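Around the Consulates, with a cup of tea in hand

Sunday, September 3, 2023

Well, it's been a busy few weeks on the honorary consul circuit, and my good shoes are asking for a rest. Regular readers will know I get invited to these things mostly on account of having lived in Fotthorpe longer than anyone else who answers the phone. I'm not complaining. The catering has been top notch.

The big one was the farewell for Wael Mansour, who has finished up after 6 years running the cultural exchange office on Prelum Street. They'd planned on a small afternoon do and ended up with 333 acceptances, so the whole thing had to be moved to the town hall at short notice. (If you were one of the people who turned up at the old address, I'm sorry, I did try to get a sign put on the door.) Wael spoke for four minutes flat, which must be a record for a man in his line of work, and spent two of those thanking the tea ladies by name.

What I liked best was what he said about the visiting student programme. When he arrived it had one host family and a folding desk. Now it has a waiting list, and the kids who come through keep writing back years later asking after people's dogs. He reckoned he'd learnt more about this town from the host families' kitchen tables than from any of the briefing papers he was sent, and I believe him.

His successor hasn't been named yet. I've heard three different names from three different people, all of them certain, so I'm keeping out of it until there's a letter.

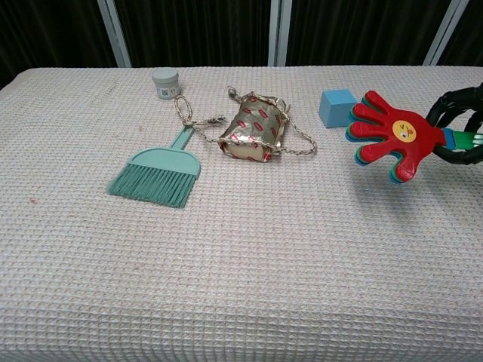 On to the choir. Those of you who came along in July to hear the Drusitz Singers will remember the heating that wouldn't turn off and the alto who carried on regardless with a wet hankie round her neck. They've asked to come back! The plan is for a longer visit next autumn, with a night at the Zaki Centre and another one somewhere out of town, maybe the showground if the acoustics can be sorted. They'll need beds. If you've got a spare room and don't mind scales before breakfast, ring the office and leave your number slowly, the machine cuts people off.

I did ask whether they'd consider singing something we all know for the encore this time. The answer was very diplomatic. I took it as a maybe.

The flag question has finally been settled too. For anyone who missed it, there was a bit of colourful discussion over the order of the flags outside the library on friendship day, with two delegations both under the impression they'd been promised the spot by the steps. It's going to be alphabetical from now on. Then someone asked "alphabetical in which language?" and we were there another 40 minutes, but English won in the end and everyone shook hands.

The international supper raised $301 after costs, and it all goes to the language classes. That's up on last year, with fewer leftovers - although I did go home with most of a semolina cake and I'd do it again. The classes start back this month. Beginners are very welcome, and so are people who've been beginners more than once. I'm on my third go.

Last thing. I've got a grey umbrella with a curved handle that was left behind at Wael's farewell, and a pair of reading glasses that look expensive. Both are at the front desk in Prelum Street, weekday mornings only.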